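Birkett Two-Arm Station – Set-Up Guide
Section 4: Recording Your First Examples

12 shares | 3 comments

By now your arms are bolted down and talking to the computer, so pour yourself a coffee and let's get to the fun part! The station learns from watching you do a job over and over, and a good first set is 48 recordings of the same task. We use the store shelf task here at Clostden, and I'd gently suggest you start with it too.

1. Stand the wire cage on the tabletop with its open front toward the arms, and put the drinks inside in two loose rows. They don't need to be perfectly straight (a little mess is good for learning).

2. Bring both arms to the start pose, grippers open and pointing in toward the middle of the table. 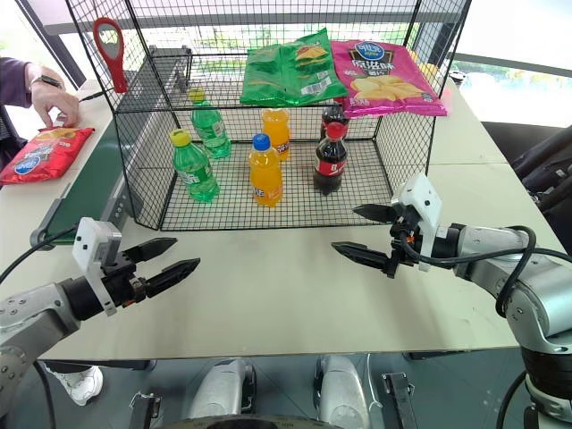

3. Press Record, wait for the tone, and guide the arms through the whole job at an easy pace. If you fumble, carry on and fix it – a recovery is worth keeping.

4. Press Stop and type a short label in plain words. Leanne Heywood reads every label we send in, and she'll thank you for "move the cola" over "test again."

Caution: Keep hands and sleeves clear of the arms whenever Record is lit.

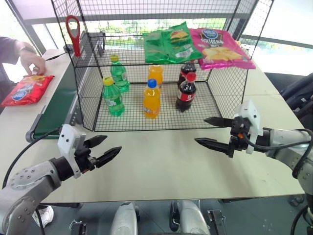 Between recordings, change one small thing, and write it in the log so you don't drift back to your favorite layout. Swap two bottles, or turn one so its label faces the side. The snacks deserve a turn as well: a chip bag lying flat beside the conveyor, like the red one under the helper's hand, can be shifted or turned before you start again. Let go and step back before you press Record.

Note: Each recording should run under 400 seconds. Longer ones are split in 2 when saved, and you'll need to label both parts.

Like (17)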